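Petronella Cele had the kettle on before I'd got my coat off, which was lucky, as the shared workshop in Biltthorpe has no heating to speak of (in May!). She and Bülent Akbulut have spent 31 evenings there on Koltico, a home-built arm they'd like to see opening cupboards.

"We began with drawers and got cocky," she told me. "Doors are a different animal. You've got to grab the handle and then swing with it."

So they practise in simulation first, and Bülent showed me the cabinet he'd modelled, pale handles and all.
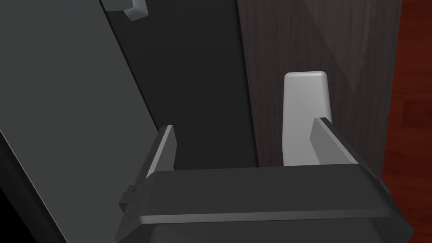 "I spent ages on the wood grain," he said, "and Petronella says the arm couldn't care less!" She does say that, quite loudly. What she cares about is the approach, and how wide the fingers should be before they close. They'd done 80 runs that week and she'd written notes on every single one.

And the real arm? It was in bits on the bench, waiting for a new wrist bearing. "Ask me again at run 2499," said Bülent, and went to find the biscuits.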